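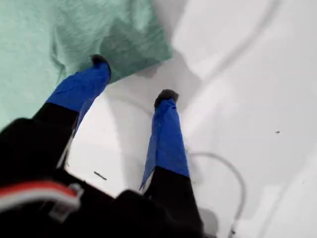

A mint-green cloth on a white surface.

Kerau Opens Household Linen Repair and Reuse Counter in Raderau

RADERAU -- Kerau, the household textile service, will open a linen counter in Raderau in September. Residents will be able to bring in towels, washcloths, dish cloths and bed linen for mending, sorting or passing on to another household. The counter takes over the ground floor of the former Stamatopoulos dry cleaning shop, which has stood vacant for 2 years.

The service is meant for the ordinary cloth that most homes own a lot of and think about very little. Coats, suits and dresses already have tailors and resale shops. A hand towel with a pulled thread or a washcloth with a worn hem usually goes into the trash, even when most of the fabric is still good. Kerau will accept these pieces in any color and any brand, and they do not have to match.

Customers can choose between two services. With the first, a customer drops off linen, has it repaired and picks it up again. Repairs include new hems, closed seams, hanging loops and patches. Large bath towels that have worn through in the middle can be cut down into hand towels or washcloths and hemmed on all sides. Small jobs will normally be ready within a week.

With the second service, a customer gives the linen away. Staff check each piece and place it in one of several groups. Cloth in good condition is washed, folded and put on the reuse shelf, where anyone from the neighborhood may take what they need. Cloth that is clean but too thin or stained for that is cut into cleaning rags. These are tied in bundles and sold at the counter for a small charge that goes toward the cost of thread and detergent.

Everything brought in should be washed and fully dry. Damp cloth cannot be accepted, as it has to be stored overnight with other people's linen. Pillows, comforters, mattress pads and rugs are also outside the service, and so is anything with electrical parts, such as heated blankets.

The opening follows a trial run by Kerau at its existing workroom. During the trial, 37 households brought in linen from their kitchens and bathrooms, and 200 pieces were handled. Towels and washcloths made up the largest share. Worn edges were the most common fault, followed by missing loops. Several households brought in cloth with nothing wrong with it that had simply been sitting in a closet since a move or a change of bathroom color.

Kerau changed a few things as a result. The first price list charged by weight, and customers found it hard to work out what they would owe. The new list charges by type of repair, with one price for a hem, one for a loop and one for a patch, whatever the size of the towel. The drop-off form has been cut to a single page. Each customer's linen now gets a numbered fabric tag that stays on through washing and folding -- paper labels kept coming off.

The rooms at the Stamatopoulos shop needed modest work. The old front counter has been kept and sanded. A long folding table has been added behind it, along with open shelving on the back wall and a sink for spot cleaning. The sewing area is in the rear room, next to the window. The lettering over the front door will stay in place at the request of the building's owner, so visitors should look for the Stamatopoulos name when they come by for the first time.

Furnishings for the counter were supplied by Todis, which is also providing the bins used for sorting. The bins are stackable and will be lent to apartment buildings in Raderau that want to set up a collection point in a laundry room or hallway. A building that asks for a bin agrees to keep it indoors and to call when it is full. Pickup is free within Raderau.

Kerau is also putting out a short folding and storage guide, available at the counter from the first day. It covers how to fold bath towels for narrow shelves, how to keep kitchen cloths apart from bathroom cloths, and how many sets a household of a given size is likely to need. Advice on washing is included as well. Terry cloth lasts longer with less detergent and no fabric softener, and pale colors such as mint, cream and light gray should be washed apart from new dark towels for the first few loads. Loops that have been pulled out of the surface should be snipped level with scissors and left alone after that. Tugging on them makes the line longer.

Beginning in the second month, the rear room will be open one evening a week for people who would rather do their own mending. Two sewing machines will be available, along with hand needles, thread and pins. No experience is needed. There is no charge for the evening itself, but users are asked to pay for any new fabric they take from the remnant box. Children are welcome with an adult.

The counter will be open on weekdays from 10 a.m. to 6 p.m., with a lunch closing between 1 p.m. and 2 p.m. Finished repairs are held for one month. After that, staff will try to reach the customer before any item is moved to the reuse shelf. Customers who are moving away or will be gone for a long stretch can ask for a later pickup date when they drop off.

Schools, child care centers and small guesthouses with larger amounts of linen are asked to get in touch before bringing it in, so that space can be set aside on the shelves. A separate price list applies to orders of this kind and can be requested at the counter.

About Kerau
Kerau mends, sorts and rehomes household textiles. It works with private households, landlords and small businesses, and runs a workroom in addition to the new Raderau counter.

Press contact
Kerau Press Office, Raderau
Price list, repair form and storage guide available on request. Press visits to the counter can be arranged in the week before opening.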